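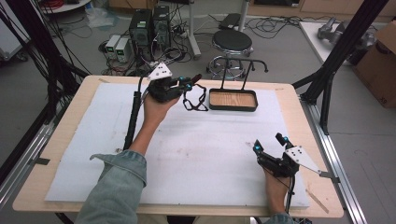
The Vindatstead Business and Investment Yearbook
Published by Illitz
Paperback, 600 pages, with fold-out map

If you want to understand how a small economy earns its living, this is a wonderful book to get lost in. The new edition of the Yearbook covers the whole Vindatstead region, from the container docks at Rusness to the farm towns up the valley, and it's the fullest one we've put out so far.

There are 12 chapters this time. Shipping and ports still come first, as they always have, but the chapter on small manufacturers has grown so much that it now has its own index. Shiuli Dewan spent most of a year visiting workshops and family firms for it, and her pages on the boat fitters are a joy to read – even if you've never given a thought to how a hatch cover gets priced.

Reijo Mustonen is back with the ports chapter. He has added a long section on the winter ferry timetable and what it does to freight costs, with the tables set out month by month so you can see the dip every December. Renu Shukla writes about housing and wages, and Narayanan Sastry covers banking, taxes and the new rules for registering a company from abroad.

What's in the book

Chapter essays, each with a one-page summary at the front
A directory of 1,420 companies, sorted by trade and then by town
103 charts and tables, with sources listed under each one
Plain guides to permits, leases, hiring and customs
A fold-out map of roads, rail, harbors and industrial land
An interview with Ashwin Venkataraman on moving his packaging firm, Rai, to Rusness

The directory has been checked again from scratch. Every firm was asked to confirm its address, its main line of work and a contact for new business. Firms that didn't reply are still listed, marked with a small open circle.

The paper is a little heavier than last time, so the tables don't show through, and the binding lies flat on a desk. We love that! The map tucks into a pocket inside the back cover and can be taken out.

Formats

Paperback with map
PDF, searchable, with linked contents (map included as a separate file)
Paperback and PDF together
Directory only, as a spreadsheet

Orders placed by 14 October 2026 go out with the first printing. Libraries and schools can order on account – write to the Illitz sales desk with a delivery address and the number of copies you need.

Corrections to directory entries are posted on this page as they come in.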